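Part-time Shop and Sorting Room Assistant
Pusta Community Reuse Store, Brarnby

Hours: 20 per week, afternoons and one weekend shift
Start: September
Reports to: Shanti Tyagi, Store Manager

About the store

Pusta sells donated household goods, books, children's items and small furniture from a storefront on Safavi Street. Money from sales pays the rent and wages and keeps the repair bench open. We have been in Brarnby long enough that most of our donors are also our customers, and a good part of the job is talking with them.

We are hiring one assistant to split time between the register and the sorting room. The last person in this job has moved over to our furniture pickups, so you will have someone in the building who knows the work and can answer questions.

What the work is like

Donations come in at the back door until 4 p.m. They arrive in trash bags, moving boxes and sometimes loose in the trunk of a car. You will greet the donor, write a receipt if they want one, and get the goods off the floor and into the right area. Toys and linens are the largest part of what we take in, followed by kitchen things.

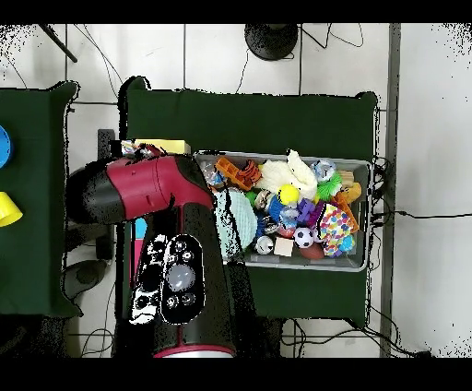 Sorting is slower than people expect. Each item gets a quick check for damage, missing parts and safety labels, and then goes to the sales floor, the wash pile, the repair bench or recycling. We would like you to be steady at it and to ask when you aren't sure. Prices come from a printed list, which Shanti updates twice a year. Anything that isn't on the list goes on her shelf for pricing.

On the sales floor you will run the register, restock, tidy the shelves and help carry purchases out to cars. The store gets crowded before school starts and again in December.

Your main duties

- Accept donations at the back door and turn away what we can't sell (mattresses, car seats, cribs, open cosmetics)
- Sort, check and price goods using the store list
- Keep mixed items out of the sales bins - cans, wrappers and stained towels go to recycling or rags 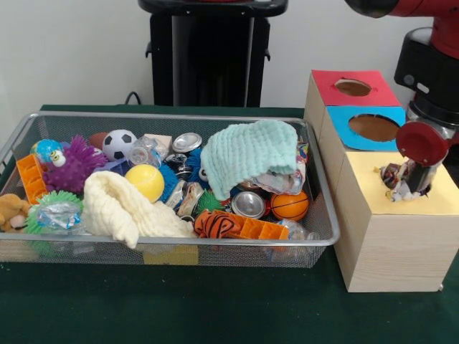

- Run the register and balance the drawer at close
- Keep the aisles and the back hallway clear
- Enter daily totals in Gireck, our inventory program (we will train you)

What we are looking for

You don't need retail experience. You do need to be on your feet for a full shift, lift boxes with or without a hand truck, and be polite to people who are upset that we won't take their couch. You should be comfortable with basic math and a cash drawer. A second language is useful at the register but not required.

Applicants must be 18 or older. We run a background check after an offer is made and we pay for it.

Pay and benefits

Pay is $299 per week before taxes. You also get paid sick time, a store discount after your first month, and a bus pass if you live outside walking distance. There is no parking behind the building.

How to apply

Send a resume or a short letter to Shanti Tyagi, or leave it at the register in an envelope with her name on it. Please tell us which afternoons you can't work. Interviews last half an hour and are held at the store, followed by a walk through the sorting room - wear closed shoes.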